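The proposal to replace the open baskets at Standano with canvas sacks deserves a careful hearing, and it should be declined.

The case for the sacks rests on storage. They fold flat, and 100 of them would fit in the cupboard that now holds 10 baskets. Residents who share a small room will understand the appeal. Storage, however, is a concern for the hours when laundry is not being done. A household needs its basket most when there are clothes in it, and the sack performs poorly at that point. It slumps on the stairs. It closes over damp towels and keeps them damp. Its owner must empty it onto the bed to find one shirt.

A rigid basket stands where it is put and can be carried against the hip with one hand free for the door. Lungile Kruger argued in the July circular that people forget what is in a basket as readily as what is in a sack. Experience in the Flundine building suggests otherwise – clothes that can be seen tend to get folded, and clothes tied up in a bag tend to wait.

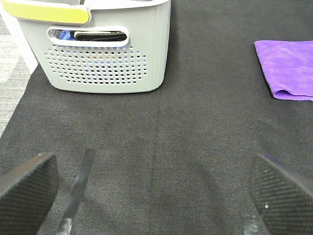 **Residential Services, Household Standards Office**

Small round holes across the front of a plastic basket let air pass, and an oval handle opening gives a glimpse of the blue and black fabric inside. No label is needed to tell one load from another.

This office therefore recommends that the baskets be kept and that two be allotted to each shared room. Dumisani Naidoo has asked whether sacks might still be offered for trips to the Bornari laundry across the road. We have no objection, provided they are returned to the front desk by 10 p.m.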